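**The field path: what we know so far**

March 2015

Many members have asked about the path behind the Plikik allotments, so we write down what is decided. The path will stay unpaved. The Pitix association has 4,000 for the whole year, and 2,000 of it is reserved for gravel.
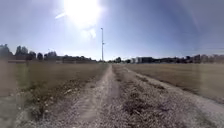 *The path, with its two wheel tracks and the rough strip in the middle.*

We walked it together with two members from Öberg. They would like to remove the middle strip completely. Our opinion is that it should stay, for the reason that it makes drivers go slowly. If you have another opinion, please write to us before the 15th.
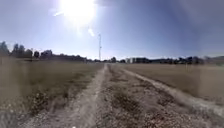 *Looking toward the mast on a sunny day.*

The mast is also the meeting point for the spring walk. Please come on foot or by bicycle, as there is no parking for cars. Last October we were 207 persons and the cars were standing everywhere.

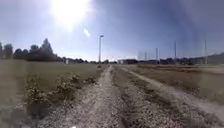
Cutting of the weeds will be done by the firm Rotis, the same as last year. They cut only along the tracks and do not enter the fields. We have asked them to leave the low shrubs on the left border until summer, also the smaller clump a little further along. Dogs should be kept on the leash during this work.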